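Section 5. Laying Out and Folding the Cloth

Before you start: clear a stretch of table wider than the cloth and put the cloth down flat, at whatever angle it lands.
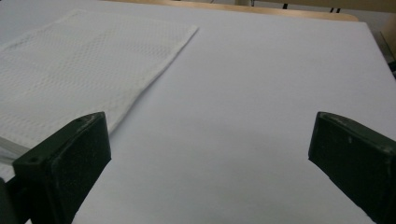 Soudabeh Kiani wrote in the margin of the last draft that flattening a cloth before folding it is a waste of a step, and that she gets the same result by shaking it once and folding it in the air. She may be right about thin cotton. With a textured weave I have yet to see it work, and the step stays in until somebody shows me a stack of air-folded cloths with matching corners.

This section applies to small towels and napkins with a raised or waffle-type surface, including the ones sold in the Susero set. Plain flat-weave napkins can go straight to Section 6.

5.1 Setting the cloth down

1. Wipe the table and let it dry completely. A damp tabletop grabs the underside of the cloth and you will pull it out of shape when you try to move it.

2. Hold the cloth by two neighboring corners and lower the far edge first. Let the rest follow.

3. Do not bother lining it up with the table yet. Most guides tell you to square the cloth against the table edge as you put it down. I have tried this many times and it mostly produces a cloth that is square on one side and bunched on the other.

4. Find the hems. If one side of the cloth shows a turned hem, that side goes down.

Note: The care card calls one side of the cloth the "show side." On some cloths I can't tell the two sides apart, and I doubt your guests will. Pick a side and use it for the whole stack.

5.2 Smoothing

1. Lay one palm in the middle of the cloth.

2. With the other hand, push outward to each corner in turn. Use the flat of the hand. Fingertips catch in the weave.

3. Lift any edge that has curled under, and set it down again. Pulling it out sideways stretches the hem.

4. Turn the whole cloth so that one long side runs parallel to the table edge nearest you. Slide it with both palms down, slowly.

5. Leave it alone for 30 seconds. A textured weave creeps back a little after it has been stretched, and it is better to have that happen now than halfway through a fold.

Caution: The Iron setting card that comes with the set suggests pressing the cloth flat before every fold. I would skip it. Heavy pressing crushes the raised squares, and the squares are the reason to buy this kind of cloth. If you must press, use low heat, put a thin cotton sheet between the two, and do it on a board or pad. Never iron directly on a painted or coated tabletop.

5.3 The three-part fold

This is the fold marked Hassanpour on the printed chart. I don't know why a fold that everyone's grandmother used needs a name, but the chart has one, so look for it there.

1. Start with a long side facing you.

2. Bring the left third over toward the right. Stop when the edge is two-thirds of the way across.

3. Bring the right third over the top of it. The outer edges should match the fold underneath. If they are off by more than a finger's width, open the cloth and go back to 5.2.

4. Fold the near end up to meet the far end.

5. Turn the bundle over so the open ends are underneath.

Note: Some cloths are not true rectangles, whatever the label says. Washing shrinks one direction more than the other. If your thirds never come out even, measure the cloth along two opposite sides before you blame your hands.

5.4 Stacking and storing

Stack no more than 5 cloths. The chart shows a tall, perfect tower of them, and I would like to know how long it stood up. Textured cloths are springy, and a high stack leans and then slides – usually when you take one from the middle.

Put freshly washed cloths at the bottom and use from the top.

The Siltovora drawer divider is listed as an optional extra. It does hold the stack upright. A shoebox lid does too, and you probably own one.

5.5 If the fold will not hold

Cloth springs open: it may still be stiff from the first wash. Wash it again without fabric softener, dry it, and repeat from 5.1.

Corners stick out: the smoothing was rushed. Go back to step 2 of 5.2.

Cloth slides while you fold: the table is too slick. Put a dish towel underneath – a thin one, or you will be folding both.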